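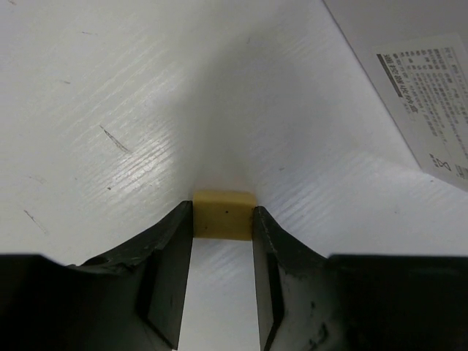 Rindberg Open Workshop Day

Reference > Events > Robotics > Rindberg Open Workshop Day

Updated in March by the Mola editors

2 min read

The Rindberg Open Workshop Day is a yearly public visit to the robot workshop of Zoseck, a maker of small handling machines in the town of Rindberg. It is held in March, from ten in the morning until the last visitors can be coaxed out the door, and it is best known for its foam block demonstration, which has been part of the program from the beginning.

Demonstration

The foam block demonstration is a simple thing to watch, and people tend to stay for it much longer than they had planned. A small, pale yellow block of foam is set on a white surface, and a gripper with two black fingers comes down with one finger on either side. The block is only a little narrower than the gap, so there is not much room to spare. A host explains how soft things differ from hard ones – foam gives way when it is squeezed, and a grip that suits a metal part may crush it or push it askew. Visitors are then welcome to try the controls themselves, 3 turns each.

History

The first open day drew 147 visitors, most of them neighbors who had long wondered what went on inside. Attendance later grew to 338, and the demonstration was moved from a side room to the Amoah Hall, where there is space for benches and (to the great relief of many parents) a coffee table.

See also

Amoah Hall
Zoseck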